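Support > Hand Tools > Cundeck Hand Gripper > Finger care FAQ

Looking after the fingers on your Cundeck hand gripper

Welcome! Most of what lands in our inbox at Ukgate is to do with the fingers, so Shanti Yadav and I have gathered up the answers we find ourselves typing again and again. If you have just unpacked your first gripper, start at the top. If you have had one for years and something has started to peel, you can safely skip down a bit.

How often should I look the fingers over?

Once at the start of every working day is plenty for most people, and again if the tool has been dropped. Then there is the longer check, every 2000 grips, where you take the fingers off altogether and look at the backs as well as the fronts. The counter in the handle menu keeps track for you (hold the side button until the number shows). If you mostly pick up rough things like bricks, pine cones or metal offcuts, please do the longer check sooner. One of our customers in Tridthorpe sorts broken roof tile all day and does hers at every 200, and I think she has it right.

What do I need on the bench?

Something plain and pale to work over, a soft cloth, a small brush, and the 2 mm hex key that came in the lid of the case. The pale surface matters more than you would think. The fingers are such a dark green that a loose thread or a lifted edge simply disappears over a dark mat, and I have missed one that way myself, with my glasses on and everything!

How do I do the daily check?

Open the fingers wide and let go of whatever you were holding. Bring the tool down low over your pale surface and look along the top of each finger first, then down the inner faces, then along the lower edges, where the trouble nearly always begins. Tilt the tool a little as you go so the light moves over the surface. It takes less time than making coffee, and after a week or so you will be doing it without thinking.

The fingers are open with nothing between them in all three photos. In the second and third, look low down on the right finger, on the side toward the gap, and you will find a ragged bit.

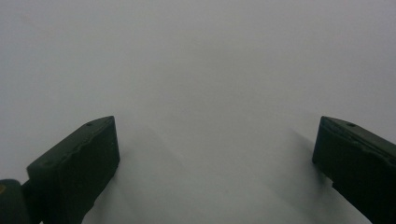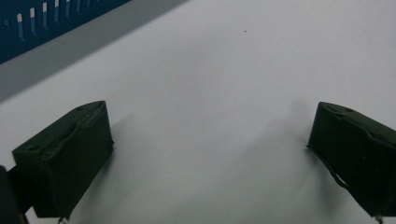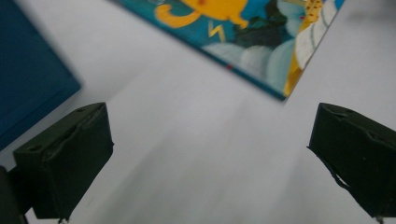 My finger has a ragged edge. Can I keep using it?

Usually yes, for a while. A little fraying at the lower edge won't change how the tool grips, provided the middle of the inner face is still whole. Trim any hanging strip with small sharp scissors, close to the finger, and please don't pull it. Pulling is how a small tear turns into a big one. Once the damage reaches the part that touches your objects, it is time for a new finger.

Do I have to replace both at once?

We would love you to, and yes, I know how that sounds coming from the people who sell them. A new finger is grippier than an old one, and a mixed pair tends to twist whatever it picks up. If you only have one spare and a job to finish, go ahead and fit it, then change the other when you can.

How do I take a finger off?

Switch the tool off and open the fingers by hand as far as they will go. Undo the screw at the base of the finger with the hex key, keeping your other hand underneath to catch it. Slide the finger forward, away from the handle. If it sticks, rock it gently from side to side. Going back on is the same in reverse, and the screw should be snug but never forced. Ritu Nishad, who looks after our repair bench, sees far more stripped threads than loose fingers!

What can I clean them with?

Lukewarm water with a drop of dish soap, on a cloth, and then a dry cloth after it. Use the brush for dust in the grooves and the small holes on top. Solvents and alcohol wipes will make the surface shiny, and shiny fingers slip. Let everything dry fully before you close the tool up in its case.

Do I need to recalibrate afterward?

After cleaning, no. After changing a finger, yes, every time. Choose Finger Zero from the menu, squeeze the trigger all the way until the tips meet, and hold it there until the tool beeps. If it beeps twice, something is keeping the tips apart, and a bit of grit behind the new finger is the first thing to look for.

Will older Bianchini fingers fit?

They will fit on handles from batch 17 onward. The batch number is on the inside of the battery door. On earlier handles the screw sits a touch farther back and the finger will wobble, so please write to us and we will send the short adapter.

I have a question that isn't here.

Lovely, send it over. A photo of each finger taken from the side helps us a great deal, along with the batch number and the number from your grip counter. We read messages in the morning and again after lunch, and one of us will write back.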